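Laundry thread, for the two of you who asked why I've gone quiet since Monday.

1/ The plan was to fold as I go. I have been planning this since May. In the meantime the clean pile got so big I started dressing from the top layer down, like an archaeologist in pants.

2/ New rule: everything gets folded on the big green sheet, and I don't get to leave until the sheet is clear. Samuel's rule, from the Breltia newsletter, which reaches 152 people and has ruined my evenings.
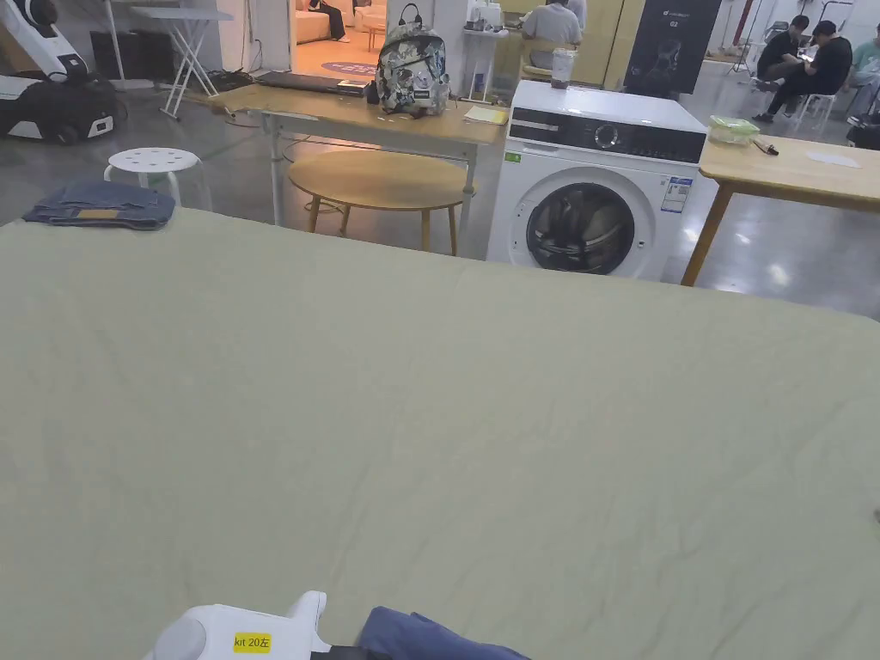
Jeans: done. Navy thing: under negotiation.

3/ Jeans are the gateway garment. In half, in half again, leather patch showing so it looks like a shop. I felt like a professional for 13 seconds.

4/ Then you meet something navy and soft with no obvious corners, and you start to wonder whether it needs folding or just a kind word.

5/ The washing machine sits right there the whole time with its big dark door, looking as if it could take another load. It could not. I could not.

6/ Yes, the camo backpack lives on the desk. No, it isn't laundry. I checked with myself and I was very firm.

7/ Socks are tomorrow. Mute me accordingly.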